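Rorkeston Annexe: portable appliance and furniture inspection, first floor
Inspected by: Wing-sze Chuang
Countersigned: Zinhle Ntuli
Date: June 1, 2023

1. Fixed wiring, visible parts only
Socket faceplates secure: Yes
Signs of scorching: None
Comment: Double socket by the door has a hairline crack at the lower left screw. Replace at next visit.

2. Extension leads
Leads tested: 262
Failed: see sheet B
Comment: Two leads were coiled under load. Staff told to unwind fully before use. Leads marked 3,000 W must not be joined end to end.

3. Heaters and kettles
Guards fitted: Yes
Flex condition: Fair
Comment: Asset 396 has no label on the plug. Retested and relabelled.

4. Escape route
Clear width kept: Yes
Door closer: Slow on the last part of travel
Comment: Adjusted by Kai-wen Hung. Check again in September.

5. Tables and seating
Legs and fixings tight: Yes, after adjustment
Edges free of splinters: Yes
Comment: Tops to be wiped with a damp cloth only. Solvent cleaner withdrawn from the cupboard.

6. Storage
Shelf load notices in place: No
Comment: Notices on order from Stumon. Nothing heavy above shoulder height until fitted.

Items carried over: 1 (faceplate), 4 (door closer), 6 (notices). Chun-yin Tsao to close out.
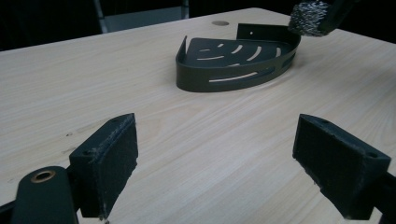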